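El árbol de tazas y otras promesas

18 de agosto de 2020

Llevo desde abril oyendo que lo que le falta a mi cocina es un árbol para colgar tazas. Me lo dijo Mabli Jarman, que tiene uno y lo enseña a las visitas como quien enseña un piano. Me lo repitió Shagufta Durrani, que no tiene ninguno pero lee mucho sobre orden doméstico. Y como en casa las tazas viven apiladas de mala manera en un armario demasiado hondo, acabé cediendo.

Mi teoría de partida era que esto es un palo con ramas. Sigo pensándolo. Un poste de madera rojiza, una base redonda, unas clavijas en ángulo y a correr. En la tienda Dirkside piden 21 euros por el modelo Pal, y en la ficha hablan de «recuperar la encimera». ¿Recuperarla cómo, si le estoy poniendo un palo encima? 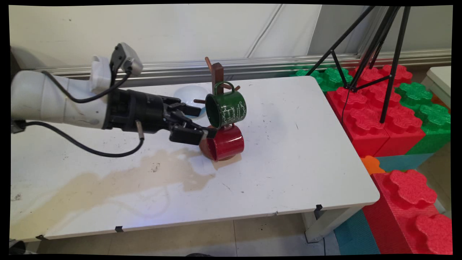 Lo primero que me mosquea es la inclinación. La taza esmaltada no se queda derecha, cuelga ladeada, con la boca mirando hacia donde le da la gana. La verde oscura con borde blanco, la de las letras cursivas, me gusta mucho y precisamente por eso no me hace gracia verla enganchada de un asa arriba del todo. La roja va más abajo y tapa un trozo de la base. Dicen que así «se airean». Puede ser. En el armario tampoco se me ha asfixiado ninguna.

Luego está lo de la capacidad. Con 2 tazas queda bonito. Con más, sospecho que para sacar la de dentro hay que mover las de fuera, que es exactamente lo que me pasaba en el armario. Los cuencos, además, no se cuelgan. El blanco bajito se queda detrás, ocupando sitio como siempre, y para eso no hay árbol que valga.

Y no, tampoco arregla la mesa. La mía plegable blanca tiene una mancha marrón enorme que ha sobrevivido al bicarbonato, al limón y a una crema de Nideo que prometía milagros. Mabli dice que con algo bonito encima la vista se va a lo bonito. A mí se me va a la mancha.

Le doy hasta que se rompa el primer asa. Si alguien tiene el de pared de Trerkero, que me cuente si hay que taladrar azulejo.

349 visitas · 8 comentarios · Compartir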